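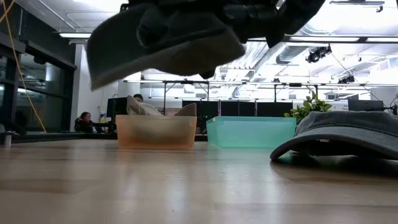

## Caps, September

The target was 1,349 usable examples before the end of September. By four in the afternoon Weronika Kalinowski had 773, and Halina Pawłowska had begun to reject them.

"Reason code?" asked Weronika.

"Hesitation. You stop above the brim for a second. The model will learn to stop."

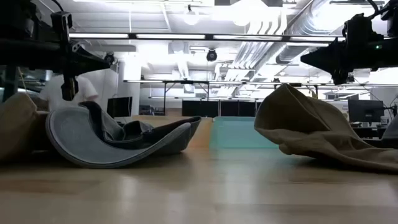

The Rulimgate protocol allowed two operators per table and one instruction: put the caps in the bins. It set no order and no grip. Weronika took them by the crown. Yutong Lü, on the morning shift, took them by the brim, and his rejection rate was lower.

She read his logs over tea. There were 607 files, each with a start time, an end time and a comment field. The field was blank in all of them up to file 412, which said: *thought about my father's cap*. Halina had passed it.

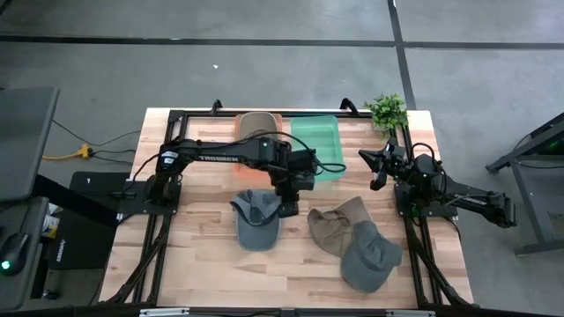 Weronika went back to the controls and set the recorder running. She lowered the left gripper, and at the brim she paused, as before. She did not correct it. The episode was saved at 16:52 with a length over the usual.

Halina played it through at half speed, then again at full.

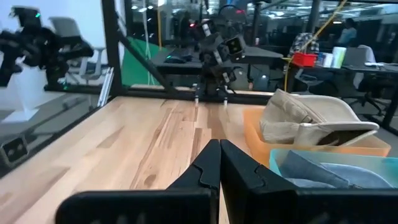 "Same fault," she said. "Do you want to add a comment?"

Weronika typed one word, deleted it, and left the field blank. Halina marked the file as passed and opened the next.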